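Pikentロボットクラブ 会員便り 2019年1月

手で持つグリッパの練習について(Skullach 課題の途中報告)

会員の皆さま、いつもクラブの活動を支えてくださり、ありがとうございます。今回の便りは、学生の班が冬の休みから続けている「Skullach」という課題の報告です。書いているのは、記録係の Mercedes Mamani です。日本語は私の母語ではありませんので、読みにくい文がありましたら、どうぞお許しください。

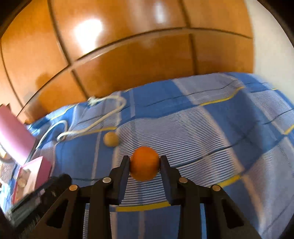
前の便りで、Gemma Inskip さんが課題の始まりについて短く書きました。そのときはまだ道具の組み立てが終わっていなくて、写真も数字もありませんでした。今は道具が動くようになり、練習の記録も増えましたので、もう少し詳しくお伝えできます。

Skullach の内容は、家の中の小さい物を、人が手で持ったグリッパでつかみ、別の場所に置くことです。その動きをカメラで記録して、後でクラブのロボットアームに同じ動きを学ばせます。アームを直接動かして教える方法もありますが、私たちのアームは一台だけで、使いたい人がいつも待っています。手で持つ道具なら、アームが空くのを待たずに練習ができますし、家に持って帰ることもできます。冬の休みの間、クラブの部屋は閉まっていましたので、この点はとても助かりました。

道具の貸し出しは順番にしました。最初は Kirsty Yeoman さんの家、次に Anum Kakakhel さんの家、それから私の家です。場所が変わると、机の高さも、光も、下に敷いてある布も変わります。初め、私はそれを悪いことだと思っていました。条件をそろえるのが実験の基本だと、学校で習ったからです。しかし指導の Marjorie Clegg 先生は、今回はそろえなくてもよいと言われました。アームがいつも同じ白い机の上でしか働けないのでは、家の中の物を片づける課題になりません。先生の言葉を聞いてから、私たちは寝具の上でも、台所でも、廊下でも記録をとるようになりました。

青や黄色の格子柄のシーツの上で練習したときのことを、少し書きます。平らな机と比べて、布の上は思ったより難しいです。グリッパの先を下げすぎると、つかみたい物と一緒に布もつまんでしまいます。布が持ち上がると、近くに置いた別の物が転がって、次の動作の始まりの位置が変わります。反対に、先を下げるのが足りないと、丸い物は指の間から逃げます。ボールの場合は、真ん中より上をつかむと下へ抜けやすく、真ん中か、それより少し下を両側からはさむのがよいと分かりました。これは言葉で書くと簡単ですが、手が覚えるまでには時間がかかりました。

ボールを選んだのは Anum さんです。丸い物は、どの向きから近づいても形が同じに見えますので、初めての人は手首の角度を心配しなくてもよいのです。そのかわりに、置くときが大変です。指を開くのが速いと、ボールは置いた所にとどまらず、シーツのしわに沿って動いていきます。Anum さんは「置いてから心の中で一つ数えて、それから指をゆっくり開いてください」と皆に教えました。私はこの助言をノートの最初のページに書いて、練習の前に毎回読んでいます。

オレンジ色のボールは私たちの間で人気があります。背景の色と間違えにくく、記録を見直すときに、どこにあるかすぐ分かります。黄色がかった薄い茶色の小さいボールのほうは、なかなか難しい相手です。小さいので指の先を深く閉じなければなりませんし、その分だけ近づく位置を正確にする必要があります。私は小さいほうで何度も失敗しました。失敗の記録も消さないで、印をつけて残してあります。後で Kirsty さんが失敗の種類を分けるために使います。

ここで数字を報告します。この課題の目標は、300 回の動作を記録することです。便りを書いている時点で、288 回の記録が終わりました。そのうち、確認の作業を通って「使える」と決まったものは 195 回です。残りの中には、動作の失敗だけではなく、手の影でカメラの像が暗くなったものや、始まりの合図を忘れたものも入っています。使えない記録が多いと感じる方がいらっしゃるかもしれません。私も表を作ったときに、少しがっかりしました。けれども Clegg 先生は、最初の課題でこの数なら心配はいらない、基準を下げるほうが後で困る、と言われましたので、基準はそのままにしています。

確認の作業の方法も書いておきます。記録は必ず、撮った本人ではない人が見ます。私が撮ったものは Kirsty さんが見て、Kirsty さんが撮ったものは Anum さんが見ます。見る人は、物がつかまれているか、置いた場所が指示と合っているか、途中で指が画面の外へ出ていないかを調べて、表に丸か三角を書きます。三角のものは全員で集まったときにもう一度見ます。このとき、意見が合わないことがあります。例えば、ボールを置いた後に少し転がって、それでも決めた範囲の中で止まった場合です。Gemma さんは「中に入っているから丸です」と言い、Anum さんは「手で置いたのではなく、偶然です」と言いました。話し合いは長くなりましたが、最後には、転がったものは別の欄に書くことにしました。アームの学習に使うかどうかは、その欄を見て後で決めます。

道具について、技術に興味がある会員のために少し説明します。グリッパは二本指で、リンク機構を使って左右の指が一緒に開いたり閉じたりするようになっています。回転する所には金属のピンを使っています。組み立ての途中で、左右の動きがわずかにずれる問題がありました。片方の指が先に物に触れて、物を横に押してしまうのです。原因を調べたのは Gemma さんで、ピンの締め方が左右で違っていたことが分かりました。強く締めれば良いというわけではなく、強すぎると戻りが遅くなり、弱すぎると指の先が揺れます。調整は練習の前に毎回行うことにして、やり方の紙を道具の箱に入れてあります。借りる方は、この紙を必ず読んでください。

カメラは手元に付いていますので、記録には指の先と、その向こうにある物が映ります。人の目で見ている位置と違いますから、練習する人は初めに必ず迷います。自分の目では指が物の上にあるのに、カメラの像ではまだ手前にある、ということが起こります。Kirsty さんは、練習を始める前に、自分の手ではなく画面だけを見てつかむ遊びをすると良いと話していました。私も試しました。最初はとても遅くなりますが、しばらく続けると、指を閉じる時が分かるようになります。

家で記録をとる場合の注意も、もう一度お願いします。背景に家族の顔や、住所の書いてある紙が入らないようにしてください。物を全部片づける必要はありません。ふだんの部屋には、ひもや箱や細かい物がいろいろ置いてありますし、アームが将来働く場所も同じような所です。ただし、つかむ物の近くに似た色の物があるときは、記録の表にその色を書いてください。見る人が後で迷わないためです。また、電池は使う前の夜に充電しておいてください。私は一度これを忘れて、せっかく照明を準備したのに、何も記録できませんでした。

Cuvunmont の地区交流会についても、お知らせがあります。この会は6月に開かれ、近くの学校とクラブが課題の成果を見せ合います。私たちは Skullach の結果を持って参加することに決めました。発表の形は、前に立って話すものではなく、机を借りて、来た方にグリッパを持っていただくものにする予定です。Clegg 先生の考えでは、説明を聞くよりも、自分でボールを一つつかんでみるほうが、難しさも面白さもよく伝わります。机の割り当ては 2 台で、一つはグリッパの体験、もう一つはアームの実演に使います。実演がうまくいくかどうかは、まだ約束できません。学習を始めるのは、目標の回数の記録が終わってからになります。

交流会までに決めなければならないことが残っています。一つは体験に使う物です。ボールのほかに、柔らかい物も入れたいという意見が出ています。洗った靴下を丸めた物、スポンジ、小さい布の袋などが候補です。柔らかい物は指の力で形が変わりますので、見ている人にも違いが分かりやすいと思います。もう一つは、小さい子どもが道具を持つときの高さです。大人の高さの机では手首が上に曲がってしまい、指が物にまっすぐ向きません。低い机か、しっかりした踏み台を借りられる方がいらっしゃいましたら、Gemma さんに知らせてください。

部品の費用については、Marsden 工房の方々が、余っていた金属の棒とねじを分けてくださいました。おかげで予備の指を作ることができました。予備があると、練習の途中で指の先がすり減っても、その日のうちに取り替えることができます。工房の皆さまに、班の全員からお礼を申し上げます。

最後に、私の個人的な感想を書くことをお許しください。私はこの班に入る前、ロボットの勉強はプログラムを書くことだと思っていました。この冬は、プログラムを書いた時間よりも、シーツの上のボールをつかんで、置いて、またつかむ時間のほうがずっと長かったです。母は、私が夜に同じ動作を繰り返しているのを見て、それは宿題ですか、と聞きました。私は、はい、と答えましたが、本当は順番が終わって道具を返すのが残念なくらい、楽しんでいました。手を動かした後で記録を見ますと、自分の癖がよく分かります。私はいつも物に右から近づきます。左から近づいた記録が少ないことに Kirsty さんが気がついて、次の練習では左からだけにするように言われました。まだ慣れていませんので、三角の印が増えそうです。

新しく参加したい方も歓迎します。経験はなくてもかまいません。最初の日は、道具の調整を一緒に行い、その後で大きいほうのボールから始めます。袖の長い服はカメラの前に入りやすいので、袖をまくれる服で来てください。参加の申し込みは Anum Kakakhel さんに、記録の表についての質問は私にお願いします。表の新しい版は、クラブの部屋の入口にある棚に置いてあります。古い版をお持ちの方は、転がったボールの欄がありませんので、新しいものと取り替えてください。

文・Mercedes Mamani(Skullach 班 記録係)

この便りは、Pikentロボットクラブの配信に登録された方にお送りしています。配信の停止や登録内容の変更は、会員ページの「配信の設定」から行えます。

当サイトでは、表示の改善のためにクッキーを使用しています。閲覧を続けると、クッキーの使用に同意したことになります。 同意する 設定を変更する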